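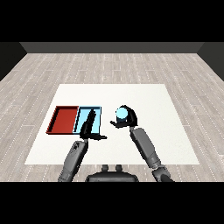
Two-arm cell on the kitting line, four months in

Forum: Shop Floor Talk > Automation

benchdog_51
Posted 25 February 2020

Promised a few of you an update on the sorting cell at our plant (Flarkbridge, we pack repair kits for pumps and valves). Short version: I love the thing, and I was the guy grumbling in the break room last October when they announced it.

For anyone who missed the first thread, we do kits by color. Parts go to the red tray or the blue tray, then both trays go down the line to bagging. Used to be four of us on stools doing that all shift. Now the cell does the plain sorting, and every move gets tried in the simulator before it goes anywhere near the real arms. I got trained on the simulator side, which I never would have guessed, I'm a hands person! You set up your trays and your part, run it, watch where the fingers go, change something, run it again. I ran one pick 2000 times over a weekend just by leaving it going. Came in Monday and had a whole list of bad angles to look at.

My wrists feel great, by the way. First winter in years without the brace.

kitlady
Reply

Glad about the wrists. Now the part I always ask. Four of you on stools, so where are the other three?

benchdog_51
Reply

Fair question. One moved to bagging, one took the inspection bench, one retired and wasn't replaced. So yes, that's one job fewer on paper. I won't pretend otherwise. The inspection bench pays better and she fought for it, so good for her.

torque_and_tea
Reply

We have a similar setup at Ganunska and I'm with you on the simulator. Best thing about it is that you can mess up for free. Our old way of teaching a path was to stand there with the pendant and one hand near the stop button – no thanks.

What do you do with the left arm while the right one carries? Ours used to park it over the tray and the two of them would fuss over the same spot. We ended up having the idle arm back off first. Slower on paper, way fewer stoppages.

benchdog_51
Reply

Still playing with that! Right now I like keeping the left one close to the trays so it's ready for the next part, but I've had runs where the right arm comes across with a blue piece and there just isn't room for both grippers. Going to try your back-off idea this week.

oldpress
Reply

I'll be the sour one. Simulated parts are perfect parts. Ours at Baptista come in with oil on them, burrs, the odd one squashed. Looked beautiful on screen, and then the first real week we hand-sorted 1510 pieces because it kept dropping them. The people who had to catch up on all that were the same ones who had been told their job was getting easier.

torque_and_tea
Reply

That's a rollout problem though. Somebody should have kept the stools out for a month.

oldpress
Reply

Somebody should have, sure. Somebody always should have. I'm telling you what happened.

benchdog_51
Reply

No, I think oldpress is right to bring it up. We had drops too, mostly on the short round parts. What helped was that they let us floor people pick the test parts, so we brought in the ugliest ones we could find. I also make the sim parts slightly off size now and nudge them crooked before each run. Not the same as oil, but it catches a lot.

kitlady
Reply

Did you get a raise for learning all this?

benchdog_51
Reply

One grade up, after asking twice. Ask twice, folks.

kitlady
Reply

OK, that cheers me up a bit. We're getting a quote from Brasance next month and I've already been told I'm "the kind of person who'd be good with it," whatever that means. I'll get the pay part in writing first.

benchdog_51
Reply

Do it! And ask for simulator time before the real one shows up. Send me a message if you want my notes, they're messy but you're welcome to them.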